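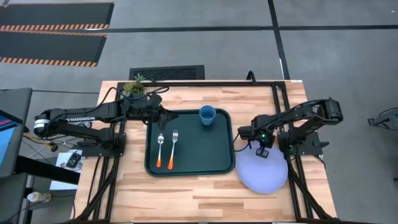 Notes for Week 3: Laying Out a Work Surface

Welcome back, everyone, and thank you for the lovely stack of kitchen sketches you handed in last time. I enjoyed going through them (with a pot of tea, over most of an evening), and a good many of you have drawn the place where you do your work as one big blank rectangle. Tonight we're going to fill that rectangle in a little.

Reach

Start with your own arms. Stand at your table, tuck your elbows against your sides and sweep your forearms across the top. The area you cover is what the textbooks call the normal work area, and everything you pick up over and over should live inside it. Now straighten your arms and sweep again. That larger curve is the maximum work area, good for things you want now and then, like the tape or the second pair of scissors. Anything past it belongs on a shelf. You'll find the two curves drawn out in the reader, but please do try it at home with chalk or masking tape, as your curves won't match the ones in the book and they certainly won't match your neighbor's.

Height

For light work, such as sorting or wrapping, a surface slightly below the elbow suits most people. Fine work wants to come up higher so you aren't bending your neck, and heavy work wants to go down so you can lean into it. My own bench is 900 millimeters high, which is lovely for kneading and miserable for sewing – I learned that one over a whole winter of curtains.

The packing bench at Bassi

Our case study is the small mail-order shop at Bassi, which sends out tea and jam under the Zestivow label. In May they were packing 417 orders a week on one long bench, with the boxes at one end and the labels at the other, so the packer walked the length of it for every parcel. They changed 2 things. The labels moved next to the boxes, and the finished parcels went onto a low cart instead of the floor. Read the account in the Dundex packet and make a note of what they left alone, too. I think the lamp was a missed chance, but we can argue about that in class.

For next time

Draw one surface you use every day, to scale if you can manage it, and mark both reach curves. List what sits inside each. Then move 3 items, live with it for a few days, and write me a page on how it felt. Grumbling is welcome.

Reading: Stesema workbook, the chapter on seated and standing work. Skip the tables at the back for now.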